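Does More Data Help? Testing a Hand-Held Gripper Method on Soft Objects

Project report by Hanan Kassab and Azlan Sinaga

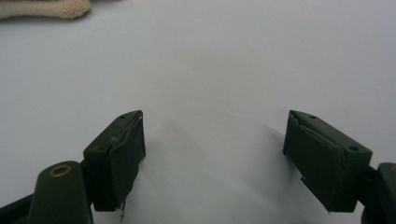
Figure 1. Gripper open over the white table, with part of a knitted item at upper left. The tape on the left finger is lifting at its upper edge.

14 shares | 3 comments

1. What we set out to check

The method we were given to test is simple to state. A person holds a gripper with a camera on it, picks things up and puts them down, and the recordings are used to train a policy that runs on a real arm. The lab handout, which we will call the Rurnby notes after the course module, says that this kind of data "transfers with little loss." We wanted to know how little, and for which objects. Neither of us believed the sentence as written, and we should admit that at the start because it shaped what we looked for.

We chose soft things: knitted toys, gloves, socks, a folded dishcloth. Most of the results we read in class used blocks and cups. A block is the same shape every time you put it down. A sock is not.

2. Data

We recorded 2,000 demonstrations with the hand-held gripper, which is printed in green plastic with wrapped pads on the fingers. Each one starts with the gripper open and ends with the object released in a tray. Azlan recorded the larger share, and this matters later. We then trained two policies with the same code and settings. The first, Drunby, used only 200 of the demonstrations, drawn at random. The second, Andby, used all of them.

The test was 80 attempts for each policy on the arm, with the same items in the same starting spots. A pick counted only if the item left the table and landed in the tray without help. We did not give half points. An earlier student report did, for "partial lifts," and we could not work out from it what a partial lift was.

3. Results

Drunby succeeded in 39 of its attempts. Andby succeeded in 46. So ten times the data gave us seven more picks, and we are not ready to call that an effect. When we went through the attempts item by item, nearly all of the gain came from the dishcloth. On gloves the two policies tied. On the knitted toys Andby was worse by two.

Our first draft had a nice bar chart of this with the axis starting at 30. It made Andby look great. We took it out.

We also looked at why picks failed. The most common failure for both policies was closing too high, so that the pads met above the fabric and came away with nothing. The second was a grip on one loose edge that slipped on the way to the tray. More data did not change the order of these two.

4. The tape problem

The pads are wrapped by hand and they wear. On the hand-held tool, the wrap peels at the edges and small strips come loose (see Figure 1 for the state of ours). The arm had a fresh set on both fingers. This means that the surface doing the gripping in the training data was different from the surface doing the gripping in the test, and the pads also look different to the camera.

We tried to find out how much this mattered and we can't say. We tagged 181 demonstrations as "worn tape" by looking at the first view of each, but we only started tagging late - the early recordings were never checked - and the two of us disagreed on plenty of them. A person deciding if tape is "worn" is not much of a measurement. A retrained version without the tagged recordings scored one pick lower than Andby, a gap too small to mean anything to us.

5. Other reasons to doubt our numbers

The table was white and mostly clear in every recording. We have no idea what either policy would do on a wood desk or a bedspread, and we would bet on badly.

Azlan is left-handed and tends to come in from one side. Both policies came in from that side too, even when the item was easier to reach from the other. Hanan's recordings were too few to balance this.

Each policy was trained one time. Dr. Nikolaidis's lecture slides recommend at least three runs with different seeds, and we agree, but we shared the machine with four other groups and our last slot was on a Friday in December. One unlucky run could account for the whole gap between the two.

6. What we would claim

A policy trained on hand-held recordings can pick up soft items from a plain table close to half the time. We would not claim that it transfers with little loss, as we never measured how well a person does with the same tool on the same items. The Rurnby notes don't report this either. Without that number, "little loss" has nothing to be compared to.

If another group takes this on, we suggest re-wrapping the pads before every session and writing down when it was done. Split the recording evenly between people. Run the small data set three times before collecting a bigger one - the recordings took us five weeks and the small set would have told us most of this in the first.

The score sheets and the list of tagged recordings are in the course folder under both our names.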